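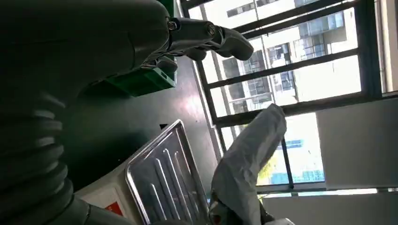
Is it worth it if your grandmother hates being recorded? The question came in from a reader within an hour of me mentioning the Renidach kit in my last post, and a second comment underneath it said to save the money and use a phone. I've now had the kit since February and used it more than I've used any other thing I bought this year, so let me try to answer both.

Brellness Renidach Family Story Kit, reviewed
Apr 10, 2020

What you get

The Renidach is a kit for recording your relatives' stories. Brellness sells it in a flat cloth-covered box and inside there's a small recorder, 2 clip-on microphones, a cable for plugging the whole business into a phone call, a deck of question cards, a workbook, and a code for Zekix, a transcription service. You get 6 months of Zekix with the kit and then you pay by the month, which I'll get to.

I bought mine with my own money. I wanted it for my mother's side, where everybody tells stories at the same time and the same story has four endings. My grandmother grew up in a river town, moved twice before she was ten, and worked in a button factory until she had my mother. I knew those facts the way you know your own zip code. I didn't know what her kitchen looked like, or who she sat next to on the train, or why we never eat plum jam in her house.

The cards

Let's start with these, as they're the best part and I would pay for them alone. There are 463 of them, which sounds nuts, and when I opened the box I thought I'd never get through a tenth of it. You aren't supposed to. They're sorted by color into places, work, money, food, trouble and so on, and you pull a handful before each talk.

What makes them so good is how small the questions are. I've tried those fill-in memory books where page one says "What was your childhood like?" and my grandmother wrote "Fine" in beautiful handwriting. The Renidach cards ask what was on the wall next to the bed. They ask what you were sent to the store for and whether you ever kept the change. They ask who in the building had the first telephone and if you had to be nice to them. I asked that last one and got forty minutes and a feud!

My favorite so far was "What did your family buy only once?" The answer was a canary. I had never heard one word about a canary in my entire life, and my mother (on the other end of the couch, supposedly not taking part) shouted out its name before my grandmother could.

A few cards are duds. The holiday section assumes a certain kind of holiday with a tree and a turkey, and a couple of the military ones are so blunt I wouldn't hand them to anybody. I took out a small stack and put a rubber band around it. There are blank cards too, though I wish there were more, as we filled ours up in a week.

The recorder

Simple in the best way. It has one big button with a ridge on it so you can find it with your thumb without looking. Press, it records. Press again, it stops. There's a light you can turn off, and please do turn it off, because this is where I can answer the reader whose grandmother hates being recorded. Mine does too. She fixed her hair for the first session and spoke like a radio announcer. With the light off and the recorder under the edge of the fruit bowl (she knew it was there, I asked every time and you should too) she forgot about it by the second cup of coffee.

The sound is warm and close. You hear spoons. You hear her breathe in before the punch line. I compared it with my phone lying on the same table and the phone was okay, you could follow every word, but the room took over and the refrigerator was practically a family member. With the clip-on mics the refrigerator is gone.

Battery life was never a problem for me. I have more than 14 hours of recordings saved now and I think I charged it four times. The charging port has a rubber flap that is already getting loose, and I expect it to fall off by summer.

The phone cable

When I bought the kit I thought this was filler. Since the middle of March it's been the only piece I use. We stopped visiting, like everyone, and my grandmother and I moved our talks to the phone, three or four evenings a week after her supper. You plug the cable into the phone and the recorder, put on regular headphones, and both voices come through on separate tracks.

It took me one ruined call to learn that the cable has to be in before you dial. If you plug it in halfway through, you record only yourself, saying "uh-huh" and "no way" into silence for half an hour. The booklet does mention it, on the back page, in gray type. Brellness, please put it on the front!

The calls are different from the visits and in some ways I like them better. She closes her eyes, she told me, and walks through the old apartment. I hear her stop at a door. On the phone I can't jump in with a face, so I interrupt less, and she goes on longer. The train story finally came out that way, all of it, with the woman who shared the boiled eggs.

Zekix

You upload the recording and a typed version comes back, usually by the next morning. My English-language sessions came back clean enough that I fixed maybe a word or two per page. It is less happy when people switch languages mid-sentence, which my family does constantly. My great-aunt's lullaby was typed up as something to do with a lemon and a parking lot, and we laughed until my mother had to leave the room.

What I love is that you can click on any line of the text and hear it. I use this all the time. I'll search for "coat" and there are all the coats, one after the other, in her voice. You can share a single clip with a cousin without making the cousin sign up, too.

What I don't love is the end of the free period. Your files stay put but you can't search them anymore unless you pay. I'd rather have paid more for the box and been done with it. You can download everything as plain text and audio, and I do that on the first of each month so I won't be caught out.

The workbook

Meh. It has nice paper and a family tree that folds out, but the tree has room for exactly two parents per person and no room for the neighbor who raised you, or for a second marriage. I wrote in the margins. It also wants you to write up each story in a lined box, and the boxes are all the same size, as if the canary and the factory fire were going to need the same number of lines.

I'm going to skip it and have the typed pages bound. Delić, the little bindery where I had my thesis done years ago, still takes mail orders and will do a cloth cover with a pocket in the back for photos. That costs extra and has nothing to do with Brellness, but if you're thinking about the finished object, I would plan on something like it and leave the workbook for doodling.

Who should get it

If you have a relative who talks easily and you already have a phone and a quiet room, the commenter who said to save your money has a point. Start tonight, for free. Ask what was on the wall next to the bed.

If you have a relative who says "Fine," or if you're the kind of person who has been meaning to do this for years and hasn't (me, me, me), the kit is wonderful. Having a box on the shelf made me do it. The cards gave us somewhere to begin on evenings when neither of us had any news worth sharing, and lately there have been a lot of those.

It's also good for families doing this from far away. I've mailed a handful of cards to my uncle, who reads them to his own kids over breakfast and texts me the answers. He isn't recording anything. He says he will.

Good: the cards, the cards again, one-button recorder, clear sound on phone calls, clickable transcripts.

Not so good: the workbook, the loose rubber flap, mixed languages, paying by the month for search once the free period runs out.

Would I buy it again? Yes, and I've got a second deck on order for my father's side, who are quieter and will need every one of those little questions. I still don't know about the plum jam. I asked again on last night's call and she said that one was for when we can sit at the table, and to bring bread.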